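Feltadia: announcements of telecom mergers and joint ventures
Aug 31, 2021
By the Feltadia maintainers

Feltadia is a small collection of press announcements in which one telephone or cable company says it will buy, merge with, or work together with another company. It has 252 announcements in the main file. Each row is one announcement, so the same deal can have many rows. For example, the purchase of Atmont by Varnley has a first statement, two corrections and a closing notice. 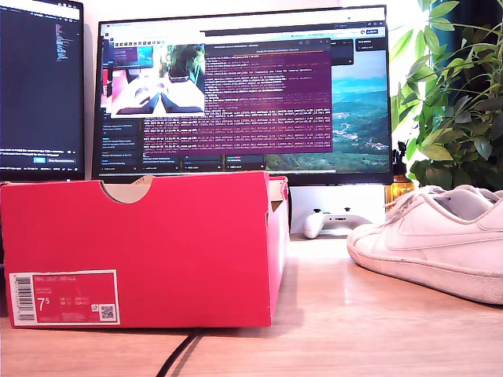
The main file is deals.csv, in UTF-8, with a comma as separator. The columns are deal_id, buyer, target, announced, status, value_usd and text. The value is empty when the companies did not publish it. Please do not read an empty value as zero - we made this mistake ourselves in the first version and the yearly totals were wrong.

The status column can be open, closed or withdrawn. It shows the situation on the day when we collected the text. We do not go back to change old rows. If a deal is closed later, it gets a new row with the same deal_id. 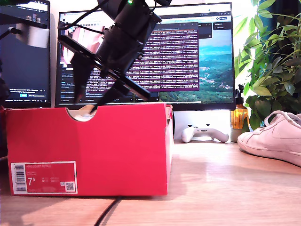 One user of the first version wrote that joint ventures should not be in the same file as purchases, as the word "buyer" has no clear meaning when two companies put in equal money, and that he had to remove 33 rows by hand before his counts were usable.

We agree with this in part. The joint ventures stay in the file, but they now have the value JV at the start of deal_id and can be filtered in one step. For these rows, buyer is only the company named first in the text.
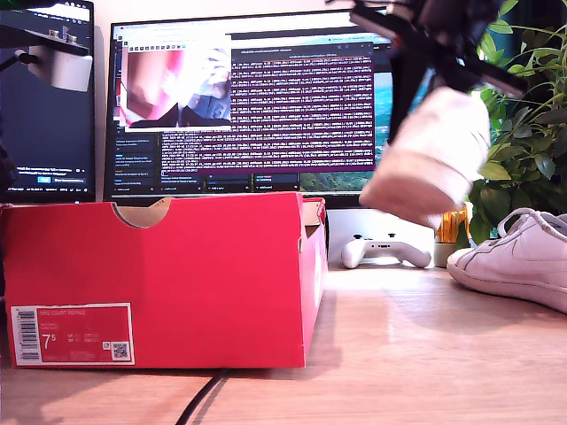
Company names are written as in the announcement. Ketilsson appears in three spellings, and the file names.csv connects them to one form. This table has 147 entries and was checked by two people. We are less sure about regional branches, where the parent company sometimes changed in the same year.

Known problems: some 160 texts were copied from PDF and may have broken line ends. Dates before November of the first year are less exact, often only the month is known, and we write the first day of it.
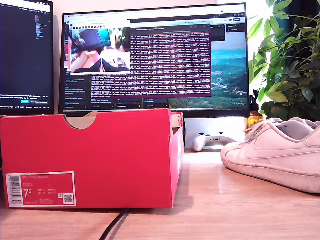 To load the data, keep both CSV files in one folder and run load.py with the path of this folder. The script needs Python 3.6 or newer and no other packages. It prints a warning for each row where the buyer is not found in names.csv - this is normal for very small companies.

Corrections are welcome. Please send the deal_id and a link to the original announcement.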